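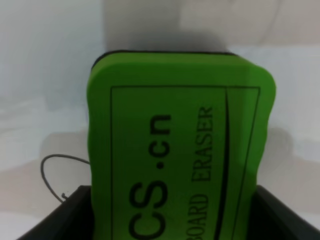 How often should a foam board eraser be cleaned?
After every 20 full wipes of a board, or as soon as it starts leaving grey streaks.

Feed > Workspace > Small whiteboards

This site uses cookies to remember your settings. Accept or manage preferences.

Thread on small whiteboards and their erasers. I look after the boards at the Undholm office and get the same few queries every month. July 2020 version, replacing the old one.

1/ Terms first. "Board" means the small framed kind you can pick up with one hand. The big fixed ones in the meeting rooms are a separate matter and Dirk Vermeulen has those.

2/ Erasers. We use foam blocks with a dark felt pad on the back. The foam is the handle and the felt does the work. If you wipe with the foam side you will spread ink and mark the foam, and foam does not come clean.

3/ Felt loads up with dry pigment. Up to a point this makes no difference. Past that point it puts back about as much as it takes off, and people blame the pens.

4/ To clean the felt: hold the block over a bin, felt down, and brush it with a stiff nail brush, one direction only. Then press it on a strip of wide tape and peel. Repeat until the tape comes up nearly clear.

5/ Washing works on some felts and ruins others. I washed two of the old Milus ones in warm water with a drop of dish soap. One was fine. The other came away from its glue along one long side. I don't wash them now.

6/ Storage. Stand the eraser on its short end in an open box or cup. Left felt down on a desk it leaves a grey patch. Left felt down on a board it leaves a grey patch on the board. Leave the lid off if your box has one, as felt put away damp starts to smell.

7/ Pens go in a different box, lying flat. Stored tip up they dry out at the tip. Stored tip down they flood.

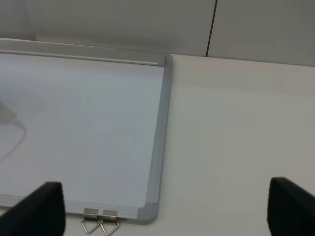 What are the wire loops on a small whiteboard for?
Hanging it on the wall: the clip grips the frame rail and the loop goes over a screw or hook.

8/ Loops again, since Nele Van Leeuwen asked about spacing. Slide the clips along the rail until they sit where your screws are, and measure from centre to centre of the loops. Do this with the board flat on a table. Doing it against a wall takes three hands.

9/ Clips on a thin aluminium rail can creep. If the board hangs crooked after a few weeks, check the clips before you touch the screws. A narrow strip of masking tape under each clip stops it.

10/ Screws: 8 mm of shank showing is enough for most loops. Any more and the board tips forward and rattles when you write.

11/ Plastic corner caps. They are a push fit on most frames. If one works loose, push it back square with the heel of your hand. Glue is a mistake, as you then can't get the panel out when it needs replacing.

12/ Ghosting. Old writing that has gone into the surface. Go over it with a fresh dry-wipe pen, wait a few seconds, wipe. If that fails, isopropyl alcohol on a cotton cloth. If that fails, it's in the coating and it stays.

13/ No abrasive cream, no melamine sponge. Both dull the gloss, and a dulled board ghosts within the week. The Daltelberg office did 2 boards this way and now uses them as trays.

14/ Checking a board for wear: lay it flat, look along it at a low angle towards a window. Scratches show as fine dull lines. Reflections of anything overhead look like stains until you move your head, so move your head.

15/ Felt life. Going by my own tally, 400 wipes before the pad goes bald at the corners. Corners go first as people tilt the block to reach small marks. Wiping with the whole face is faster anyway.

16/ Spare blocks. The last lot came through Verschueren, same shape, wavy sides, and they're easier to grip than the straight-sided ones. Bright colours are worth having. A grey eraser on a grey desk is gone by lunchtime.
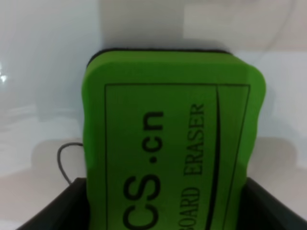
Board eraser in lime green, felt at the back.

17/ Reply to several: yes, kitchen roll works for a dry wipe. It sheds, and the fluff collects along the bottom rail. Run a dry paintbrush along the inside lip of the frame when it does.

18/ Reply to Nele: those clips will come off the rail if you lever from the back edge. Put a cloth under the screwdriver.

19/ Next update in September, mostly pens.

Contact | © Undholm Workspace Notes | Back to top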